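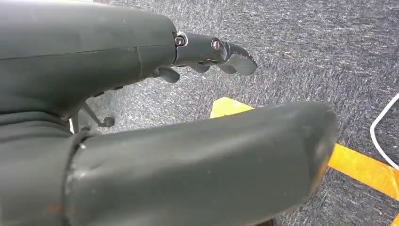
ロボット・自動化 > 教示・遠隔操作

スレッド:遠隔操作で教えれば現場の人でも覚えさせられる、は本当か

1:haizara_k
受付カウンターまわりの作業をヒューマノイドに覚えさせる案件で、Gikovの遠隔操作キットを使っています。手に持った端末をカードリーダーに近づけるだけの動作です。営業資料には「半日で教示完了」とあったのに、現時点で記録したデモが1,568本。うち学習に使えると判定されたのが733本。半分も残っていません。
正直、ティーチングペンダントで点を打ったほうが早かったのではと思い始めています。

2:nejiyama
半日というのは操作者が慣れている前提の数字でしょう。うちも最初の週はほとんど捨てました。捨てた理由の内訳はありますか?

3:haizara_k
>>2
一番多いのは手首の角度。操作する側は自分の手のつもりで傾けるので、ロボット側の肘が無理な姿勢になる。次が握り直しです。人間なら持ち替えて終わりですが、多指ハンドだと指の順番がデモごとにばらばらで、学習後の動きがその平均みたいな中途半端なものになります。

4:tanuki_servo
点を打ったほうが早い、には反対。リーダーの位置が毎日同じならそうですけど、受付の机なんて誰かが必ずずらします。ずれるたびに打ち直すんですか。

5:haizara_k
>>4
ずれに強いというのも、自分は疑っています。机を動かして試したら、前の位置の端末を置く場所へ手が行きました。Vachonの事例集では「多少の変化は吸収」と書いてあるものの、多少が何センチなのかどこにも書いていない。

6:mugi_cha
横から失礼。デモを録った人は何人ですか。一人の癖だけで録っていると、量を増やしても癖が濃くなるだけだと思います。

7:haizara_k
>>6
二人です。片方は腕を大回りさせる人、もう片方は最短で突っ込む人。混ぜたら成績が落ちたので、今は別々に学習させて比べています。

机の上もなかなかの難物です。

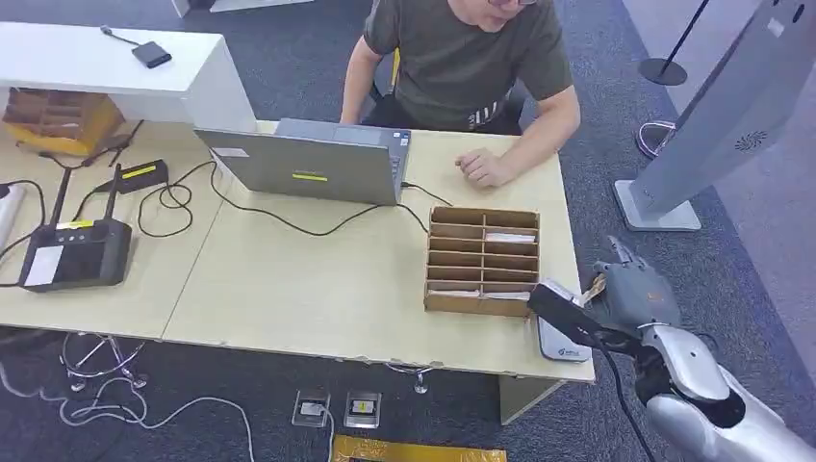 ケーブルが這っていると、操作者は無意識によけるんですよね。その「よける」がデモに入るので、ケーブルを片付けた途端に何もない所をよける動きが残る。片付けてから録り直すか、散らかったまま何通りも録るか、意見が割れています。

8:nejiyama
散らかったまま録るほうに一票。本番の机もどうせそうなる。

9:tanuki_servo
自分は片付けてから派。最初の数百本はきれいな条件で揃えて、動作そのものができるのを確認してから崩す。両方いっぺんにやると、失敗しても原因が切り分けられません。

10:nejiyama
>>9
その「きれいな条件」で客先に見せると、できた気になって予算が止まるんですよ。Killvilleの展示会向けの件で痛い目を見ました。2,074本録って、デモ映像は完璧、納入先では端末を取るところでつまずく。

11:tanuki_servo
それは見せ方の問題であって録り方の問題ではないのでは。

12:mugi_cha
遠隔操作をやめて、腕を直接つかんで動かす方式は試しましたか? Makovumの腕でやったときは417本で済みました。ただし二指グリッパーで、作業も箱に入れるだけです。

13:haizara_k
>>12
腕は動かせても、指を直接つかんで教えるのは手が足りません。一人が腕、一人が指でやってみたら息が合わず、遠隔より悪くなりました。それに人の手が手首のカメラに映り込むので、その映像を学習に使うのが怖い。

14:mugi_cha
>>13
映り込みは確かに困りますね。こちらは固定カメラだけだったので気にしていませんでした。指だけ事前に決めた握りの型を呼び出して、腕だけ教える手もあります。

15:haizara_k
型の呼び出しは次に試します。それで動いたとして、「人がやって見せれば覚える」と呼んでいいのかは疑問ですが。型を作るのは結局こちらの手作業なので。

16:tanuki_servo
呼び方は営業に任せましょう。机をずらした条件での成功率だけ、火曜以降でいいので貼ってください。できればずらした量も、センチで。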